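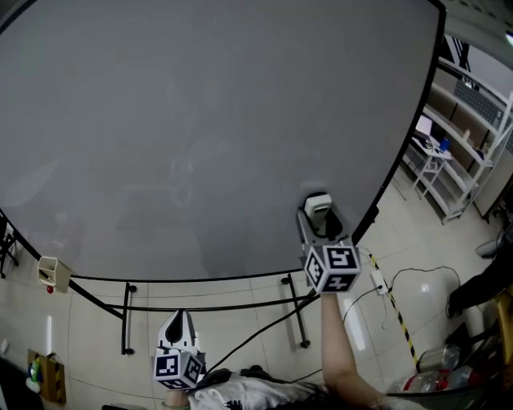

Whiteboard or paper planner for a family of five?

kimska_mom
Okay, school started back up and our kitchen is drowning in sticky notes. I want ONE place for practices, dentist stuff, who's cooking, all of it. My sister swears by a big whiteboard on a stand. I've always been a paper planner person but no one else in this house will open it. What do you all use?

gatumgardener
Whiteboard, no contest. We've had ours going on 2 years. I draw the month grid with thin black tape so it doesn't get wiped off with everything else, and each kid gets a color. Mine's on a stand so I can drag it out of the way when we have people over.

oldpaperguy
Gonna disagree. We tried a board and the dog's tail took out the whole bottom row (October was a mystery that year). Paper doesn't erase. I can still look up when we had the furnace fixed.

gatumgardener
Take a picture of it at the end of the month! I've got all of mine on my phone.

oldpaperguy
And when was the last time you found anything on your phone? I have 2,000 pictures on mine and most are of my thumb.

hamdy_street
We do both. Board for this week only, paper calendar inside the pantry door for the long stuff like birthdays. Sunlight will bake the marker on if you leave it up too long, so wipe it down weekly. If it ghosts, go over the old marks with fresh marker and wipe right away.

kimska_mom
Ooh, I like the week-only idea. How much did you spend? The one I saw at the Brurley store was nearly $40 without the stand and I kind of choked.

hamdy_street
Ours was secondhand from an office that was closing. Check for dents, and bring a marker to test it before you pay.

gatumgardener
Seconding secondhand. Also buy extra magnets, they walk off.

oldpaperguy
My planner was six bucks and has no magnets. Just saying.

kimska_mom
Ha, noted. I'm going to look for a used board and keep my planner in my purse. Will post when I find one!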